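**The Salt Ledger** is a novel by Evangelia Nikolaidis, first published by Bresley House. It follows three generations of a family of port clerks and is told mostly through account books, letters and the notes that the narrator, a retired bookkeeper, writes in their margins. It was the author's second novel and the first to be issued as an audiobook.

## Background

Nikolaidis began the book as a set of short stories about people who worked in the customs sheds of Skirko, the harbor town where most of her fiction takes place. Four of the stories appeared in the literary quarterly *Boleretti Review*. The earliest, "Weights and Measures," is close to what became the second chapter of the novel. The others were heavily changed, and one, "The Night Porter," was dropped apart from a single scene.
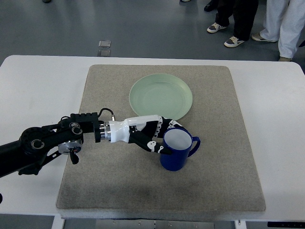
*Boleretti Review*, no. 53, p. 13

The first full draft ran to 686 manuscript pages. Nikolaidis cut it over two winters with her editor, Nabila Salem, who asked for the removal of a long section set at sea. Parts of that section were later printed as a chapbook, *Ballast*, in an edition of 200 copies. The chapbook has not been reprinted.

## Plot

The novel is divided into four parts, each named for a column in the family's ledgers.

In "Received," the narrator, Irini, comes home to Skirko after the death of her brother and finds that he has kept every account book belonging to their grandfather. She starts to read them in order. The entries are dry at first, but she notices that the same small sum is paid out each April to a person listed only by an initial.

"Owed" goes back to the grandfather's early years as a junior clerk. He copies a false weight into the books at the request of a superior and is promoted soon after. The man who loses his cargo as a result leaves town with his daughter. The chapter in which the grandfather walks to the station and fails to speak to them is told twice, once from the ledger and once from a letter he did not send.

"Carried Forward" covers the life of Irini's mother, who runs the household accounts and knows about the payments. She continues them after her father's death without telling her children. This is the longest part of the book and the only one in which Irini makes no notes in the margins.

In "Balance," Irini traces the payments to the granddaughter of the ruined merchant, now a schoolteacher living inland. The two women meet on a Friday afternoon and spend several hours at the teacher's kitchen. The ledgers stay in Irini's bag. The book closes on the bus ride home, before she has decided whether to keep paying.

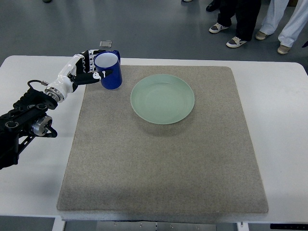 Mug, hand and mat

## Style and themes

Nikolaidis uses plain, short sentences in the narrative sections and a more formal style in the letters. The ledger entries are set in columns, and readers are expected to draw some of the story from the figures alone. A misprint in the first edition moved one of these columns out of line, which made a payment in the third part appear to be a debt. It was corrected in the second printing.

The main theme is inherited obligation. Critics have also written about the treatment of clerical work, which is shown in close detail and without much comment. Essam Badawi, in an essay on novels of the workplace, argued that the grandfather's crime matters less to the book than his handwriting, which grows smaller after the promotion and never recovers.

Household objects carry a good deal of the story in the last two parts. The mother is seldom described, and the reader learns her habits from the things she leaves on the table. In the best-known passage of "Carried Forward," she sets out a single pale green plate and a dark blue mug for her father on the evening after his funeral, then sits across from them to do the accounts. The plate appears again in the final part, when Irini packs up the kitchen and cannot decide which box it belongs in.

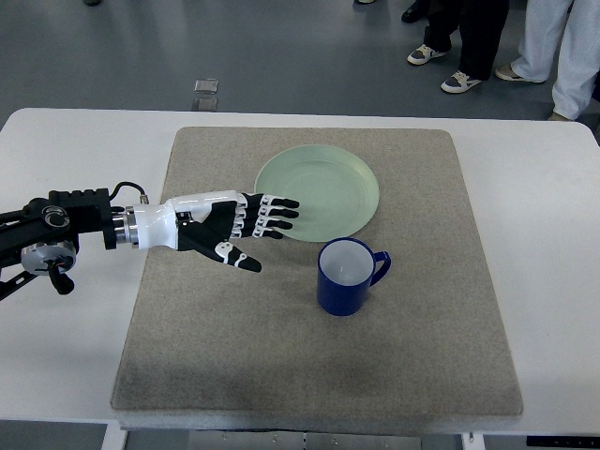 The title has been read in several ways. Salt was the cargo in the disputed shipment, and the ledgers themselves are stained by damp from the sheds. Sanaa Soliman took the word as a reference to wages, and suggested that the yearly payments are a salary paid to the wrong family. Soliman's reading leans on the meal left for the grandfather, and she points out that a green plate with a blue mug beside it is a very ordinary thing to find on a table, so that the mother's gesture could pass unnoticed by anyone who came in. Nikolaidis has said only that the working title was *Carried Forward* and that Salem disliked it.

## Reception

Early reviews were favorable but few. Several reviewers praised the second part and found the opening slow. Chaimae Sqalli called the double telling of the station scene the strongest writing Nikolaidis had done, though she thought the schoolteacher was introduced too late to be more than a listener. Later notices were warmer toward the ending.

The novel was shortlisted for the Bennani Prize for Fiction. It has since been taught in courses on the family novel, usually in extracts from the second and third parts.

## Editions

- Hardcover, Bresley House. First printing contains the column error.
- Paperback, Bresley House. Corrected text, with an afterword by Nabila Salem.
- Audiobook, unabridged. The ledger entries are read by a second voice.

## See also

- *Ballast* (chapbook)
- Bennani Prize for Fiction
- *Boleretti Review*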